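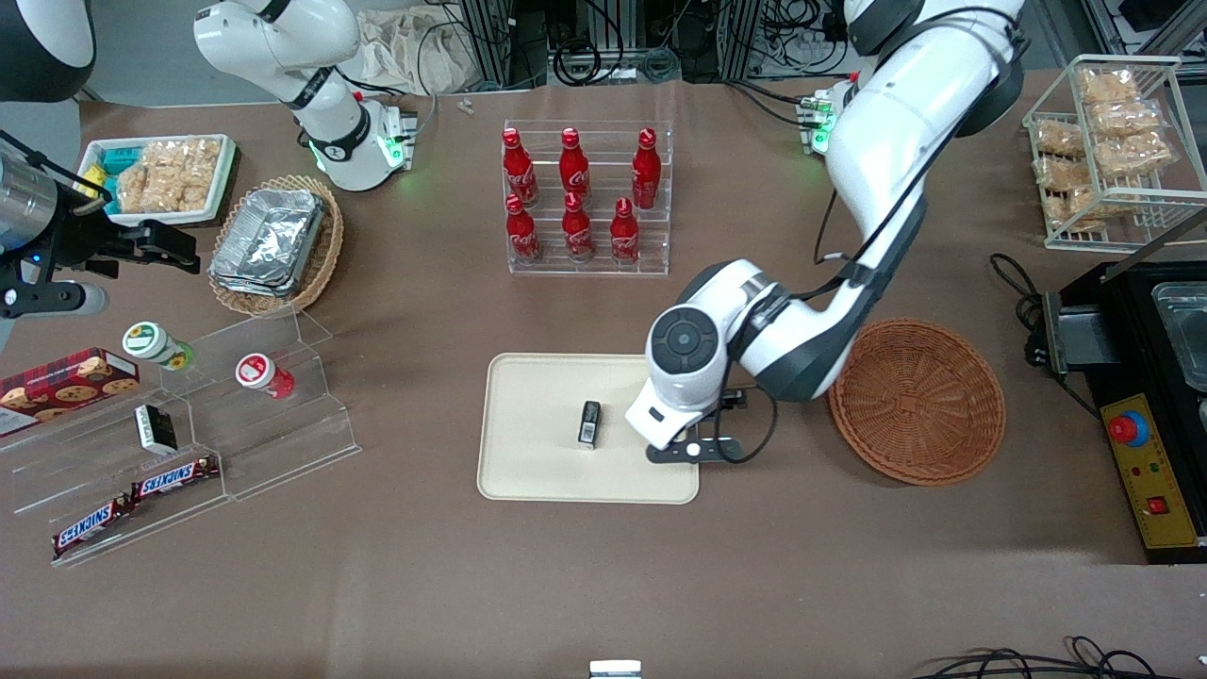
Tray and woven basket on a brown work surface.

Home | Current Issue | Back Issues | Care Sheets | Contact

Storing Baskets Through a Humid Summer
May 22, 2020

Readers in the river counties have begun writing in with the usual question: how to keep woven goods sound once indoor humidity climbs and stays up. The notes that follow apply to wicker, rattan, willow and split ash. They do not apply to coiled grass, which behaves differently and was covered in the February issue.

Plant fiber takes up moisture from the air until it reaches balance with the room. As it does, each strand swells across its width and hardly at all along its length. In a tight braid the strands have no space to swell into, so they press on one another. When the air dries out again they shrink, and the braid is slightly looser than before. A single cycle does little harm. A summer of windows open at night and air conditioning by day puts a rim through dozens of them.

Mold is the second concern. It needs still air and a food source, and dust on a basket supplies the food. Brush the weave with a dry, soft paintbrush before storage, working from the inside out. Kusum Dubey, who handles our repair column, uses a vacuum on low with a piece of nylon stocking over the nozzle, and has found that it clears the underside of a braided rim better than a brush does.

Do not seal baskets in plastic bags or lidded bins. Use open shelving, with the baskets right side up and a gap between each piece and the wall. Slatted shelves are preferred to solid ones. Nesting is acceptable for short periods if the inner basket lifts out without friction. If it has to be twisted free, it is too large, and the outer rim will spread.

Hammad Rana kept a log of his storage closet last year, with one hygrometer on the floor and another on the top shelf. The floor instrument read higher by 9 points of relative humidity through most of the season. He moved his willow pieces up and left the floor to the glazed pots. The full log runs to 976 entries and can be requested from him by mail.

Finishes need some care in choosing. Shellac slows the uptake of moisture but does not stop it, and it turns cloudy if applied on a damp day. Boiled linseed oil darkens willow and stays tacky in humid weather. Tassanee Klinhom tested the Putik clear wax on scraps of rattan core and reports no tack after almost 13 days, although the ends of the core still took up water when stood in a dish. She recommends treating cut ends twice.

A basket that already smells musty should be set outdoors in moving air and open shade. Direct sun dries the outer strands faster than the inner ones and will crack them. Allow two dry days before bringing it back in. White spotting that brushes off and does not return may be ignored. Spotting that returns within a week should be wiped with diluted white vinegar on a barely damp cloth, and the basket aired again.

Kyung-tae Seo is compiling a chart of handle repairs for the next issue. Send sketches, with the strand width marked, to the usual address.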